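# Planning and Paying for Your First Robot Arm: Questions We Hear a Lot

We put this page together for small shops, school labs and bakeries who are thinking about buying their first arm and would like a plain answer before they talk to anyone in sales. It covers what things cost, what to leave room for, and what tends to get forgotten. If your question isn't on the list, write to us at Rowlands and we'll do our best, and very likely add it here when we next tidy up.

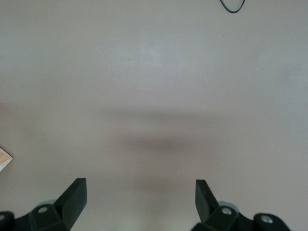

**Nia Prosser**

*Last updated 2 May 2024*

## Budget

### What should I set aside for a first arm?

For our Pollow starter arm, the price is $2879, and that gets you the arm, the controller and a basic two-finger gripper. Please don't stop there when you write your budget, though! We ask first-time buyers to plan on $4000 for the whole first setup, and most of the difference goes into the dull but necessary things: a solid table, a clamp plate, cables long enough to reach the wall, spare finger pads and a light you can aim. People who only budget for the arm usually come back to their boss or their school board a month later with a second request, and that is a harder conversation than the first one.

### Do I really need a wrist camera?

It depends on the job. If your parts always arrive in the same spot, held in a tray or a fixture, you can do without one and put the money somewhere else. If things will be set down by hand, a little to the left one time and a little to the right the next, then I'd want a camera close to the fingers. You can add one later, but the mount and the extra cable are easier to fit before everything is bolted down and tied up.

### Is it better to lease or buy?

We do both, and I try not to push people either way. Leases run for 12 months, and they suit a project with an end date or a team that isn't sure yet what it needs. Buying makes more sense if the arm will have steady work, or if your money comes as a one-time grant that has to be spent on equipment (some grants won't cover a lease at all, so read the small print before you call us).

### What about used equipment?

A used arm can be a very nice way to start. Ask for the service record, ask how many hours it has run, and ask whether the controller can still get software updates. The Clevia controllers we sold in earlier years still work well, but they need an adapter to run the newer grippers, and you should add that to your price before deciding you've found a bargain.

## Space and furniture

### How big a table do I need?

Bigger than the arm's base makes you think. Sit the base down, swing the arm out as far as it goes, and then leave a border beyond that for your own elbows, a laptop and whatever you set down without looking. We like a plain, matte top in a light color. Shiny tops throw glare back at a camera, and busy patterns make small parts harder to pick out, for people as well as for software.

Think about the weight of the table too. A light folding table will rock when the arm changes direction, and you will spend days chasing an error that is really just a wobbly leg. If a heavy bench isn't in the budget, fix a lighter one to the wall.

### Where should the cables go?

Up and over, or down through the back of the table, whichever gives you the fewest loops in the work area. Leave enough slack for the full reach of the arm and tie the rest back. A packet of decent cable ties and a few stick-on clips cost very little, and I would put them on the order with everything else so they're in the box when you need them.

### Do I need special lighting?

Probably a lamp or two, yes. The arm itself throws a shadow when it hangs over the table, and with a single ceiling light that shadow can land right where you're trying to work. Two soft lights from different sides will help a good deal — cheap desk lamps are fine for trying this out before you spend money on anything nicer.

## Trial objects and first tasks

### What should we practice with?

Start with things you can drop. Toy food is a favorite of mine: the shapes are interesting, it costs next to nothing, and it won't go stale over a long weekend. A bread loaf is a friendly first pick, with a rounded top that teaches you a lot about where the fingers ought to meet. Add a wooden box or two, something with a handle, and you have plenty to keep a beginner busy. Set aside $20 for this and enjoy yourself in the toy aisle.

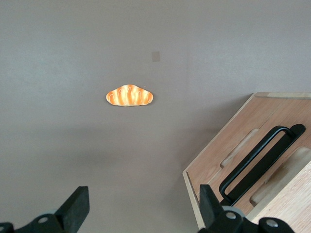
*Toy loaf and wooden box on the table, gripper open.*

### Will the gripper that comes with the arm be enough?

For learning, and for a surprising amount of light work, yes. Two fingers with flat pads will manage most things that have two sides to squeeze. Before ordering anything fancier, measure the widest and the narrowest thing you plan to pick up, and check both against the opening listed on the gripper's data sheet. Measure the handles as well as the bodies, if your things have handles, because you may well want to grab them there.

If you do outgrow it, the Tamov soft gripper fits the same wrist plate. It's kinder to fruit and pastry, but the pads wear faster, so put replacements in your yearly figures.

## Timing

### How far ahead should we order?

As early as you can stand to. Schools tend to order all at once when the new budgets open up, and things get slow on our end for a while after that. Last year, the people who sent us their lists in February had the easiest time of it. Even if your funding isn't signed yet, send the list over — we can check it for missing parts and write up a quote, and you don't owe us anything for that.

### How much staff time should we plan for?

More than the equipment time, I'm afraid. Unpacking and bolting down can be done in a day by two people who like each other. Learning to use the arm well takes longer, and it goes best when one person has regular hours put aside for it. If you can, write those hours into the plan next to the hardware, with a name beside them.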